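Textiles and Dress | Course Handouts | Level One

Handout 2: Finishing Raw Edges

Module tutor: Gwendolyn Castellanos
Evberg College, Department of Applied Crafts

Students are required to read this handout before the practical session. The assessed sample is handed in at the department office and must carry the module code, 1363.

A woven cloth frays wherever it has been cut across its threads. The edge may be finished in one of several ways: by turning a hem, by oversewing, or by enclosing it in a separate strip known as a binding. The choice depends on the weight of the cloth and on how often the article will be washed.

Binding strips are normally cut on the bias - that is, at forty-five degrees to the selvedge - so that they stretch around curves. Straight-grain strips are acceptable on straight edges only. 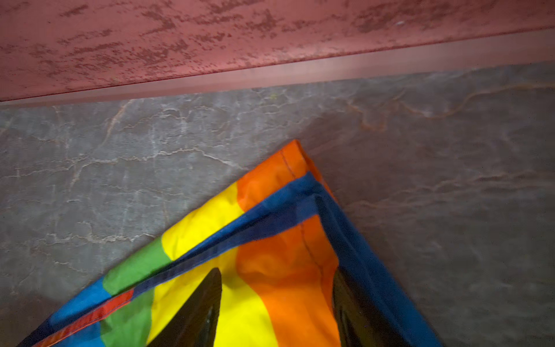

Colour should be settled before the strip is cut. A binding that matches the cloth hides small faults in the stitching, while a contrasting one draws the eye to the edge. On striped cloth a single dark shade is often the safer course, as with the dark blue trim against bright orange. Stitching should be checked along its whole length, and corners pressed under a damp cloth.

Samples that are not labelled will be returned unmarked.

Related handouts
Handout 1: Grain, Warp and Weft
Handout 3: Mitred Corners
Reading list: C. Villanueva, Plain Sewing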